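Your heart is a muscle, and like other muscles it gets better at its job when you use it. This page is about what happens inside your body when you jump rope, ride a bike, or chase a friend across a field.

## What your heart does all day

Your heart pumps blood. The blood carries oxygen, a gas you get from the air, to every part of you. When you sit and read, your muscles need only a little oxygen, so your heart beats at an easy pace. When you start to run, your leg muscles ask for a lot more. Your heart speeds up to send it, and you breathe faster to bring in more air.

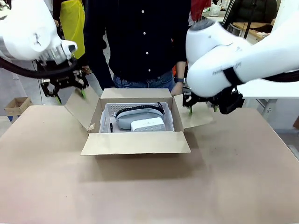

*Two robot arms at a cardboard box.*

## Why your face gets red

Working muscles make heat. Your body has to get rid of it. One way is to send more warm blood close to your skin, where the heat can escape into the air. On some people this shows up as a red face. On others it doesn't show much, but the skin still feels warm.

The other way is sweat. Sweat is mostly water with a bit of salt. As it dries, it takes heat away with it. You lose water when you sweat, so drink some before you play and again after.

## Find your pulse

Each time your heart beats, it pushes blood through tubes called arteries. You can feel the push. It is called your pulse.

1. Sit still for 2 minutes.
2. Put two fingers on the inside of your wrist, below your thumb. Don't use your thumb, which has a pulse of its own.
3. Count the beats for 30 seconds, then double the number. Write it down.
4. Jump rope or do jumping jacks for one minute.
5. Count again right away.

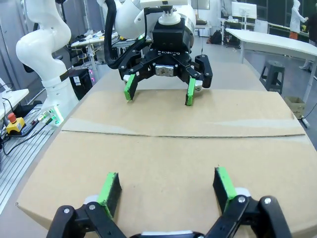 ## What the Hudik jump rope club found

Keabetswe Msimang coaches a jump rope club in Hudik for kids aged six and up. In April the club had a challenge: how many jumps could they do together in one practice? They reached 3,059.

Wing-yan Yau, who is nine, took her pulse before and after her turn. "It was so fast at the end that I lost count the first time," she said. She rested, jumped again, and got it on the second try.

## Slow down before you stop

After a hard run, walk for a few minutes. Your heart can then slow down bit by bit. If you stop all at once, you may feel dizzy. If you feel dizzy anyway, or your chest hurts, sit down and tell an adult.

## Words to know

- **Artery:** a tube that carries blood away from the heart
- **Oxygen:** a gas in the air that your body needs
- **Pulse:** the push of blood you feel with each heartbeat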